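Mantener o sustituir: el problema de medir una oficina por metros cuadrados

La planificación de espacios administrativos sigue apoyándose en una única magnitud, la superficie útil por puesto. Es fácil de calcular, cabe en una celda y permite comparar edificios que no se parecen en nada. Sostengo que es un mal indicador y que su uso exclusivo encarece la explotación de las oficinas pequeñas y medianas.

El ratio ignora la altura libre, el trazado de las instalaciones y la accesibilidad de los registros. Dos plantas de 400 metros cuadrados con el mismo número de puestos pueden exigir presupuestos de mantenimiento muy distintos. En una, las conducciones discurren a la vista y un técnico llega a ellas con una escalera. En la otra hay que desmontar falso techo, mover mesas y desalojar a parte de la plantilla durante una mañana.

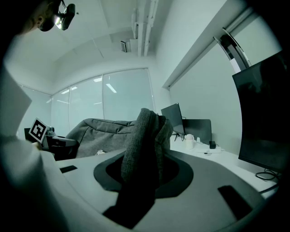 Conductos y tuberías blancas vistos en una sala de oficinas de paredes blancas.

La instalación vista tiene detractores razonables. Acumula polvo, transmite ruido si los soportes no están bien aislados y obliga a cuidar el acabado. Pero su inspección es inmediata, y en un contrato de mantenimiento la hora de localización de avería se factura igual que la de reparación. En la memoria que redactó Gediminas Raudsepp para la sede de Gerport, el capítulo de localización superaba al de materiales. El dato no aparecía en el resumen ejecutivo, donde solo figuraban los metros por puesto.

Con el mobiliario ocurre algo parecido. Se compra por precio unitario y se amortiza por tablas, sin que el estado real de las piezas intervenga en la decisión. El pliego de Bavalholm fijaba la renovación completa de asientos a los 7 años, con independencia del uso. Un asiento de recepción y otro de centralita recibían el mismo tratamiento contable.

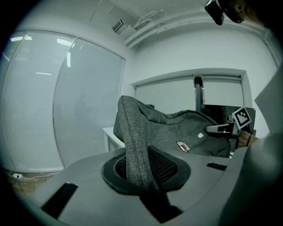 La amortización lineal supone que todos los componentes de un producto envejecen a la vez. Ningún asiento de trabajo se comporta así. La espuma pierde densidad, el pistón pierde presión y las ruedas se desgastan según el pavimento, cada elemento con su propio ritmo. Un respaldo tapizado en tejido gris jaspeado, con costura en relieve a lo largo del borde, plantea una pregunta concreta al comprador: si la funda se suministra como recambio o si hay que adquirir el respaldo entero. La respuesta debería constar en la oferta y puntuar en la adjudicación. En la mayoría de los pliegos que he revisado no consta.

El proveedor Žukauskas incluyó en su última propuesta un despiece con referencias y plazos de entrega para cada elemento. Su precio inicial era más alto y quedó en segundo lugar. La mesa de valoración no disponía de ningún criterio que permitiera tener en cuenta el despiece, de modo que lo archivó como documentación complementaria. No reprocho nada a la mesa, que aplicó el baremo vigente. El error estaba en el baremo.

Propongo 2 correcciones de aplicación sencilla. La primera consiste en acompañar el ratio de superficie con un índice de accesibilidad, definido como la fracción de registros que pueden abrirse sin desplazar mobiliario ni interrumpir el trabajo. La segunda, en sustituir la fecha fija de renovación por una revisión anual de componentes, con ficha individual por pieza y un umbral económico de retirada. En Brolside se fijó ese umbral en el 35 por ciento del precio de reposición, cifra discutible pero explícita.

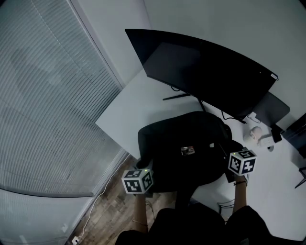

Se objetará que la ficha individual genera carga administrativa. Es cierto durante el primer inventario, que conviene hacer en marzo, fuera de los cierres contables. Después, la revisión se integra en las rondas ordinarias y el registro se limita a las incidencias. La carga de la renovación en bloque es mayor, aunque se reparte entre compras, logística y gestión de residuos y ningún departamento la ve completa.

Una segunda objeción, más seria, se refiere a la homogeneidad. Reparar por piezas produce con el tiempo un parque desigual, con tonos y modelos mezclados, y hay organizaciones para las que eso tiene un coste de imagen. En tal caso procede cuantificarlo e incorporarlo al umbral de retirada, en las zonas de atención al público y solo en ellas.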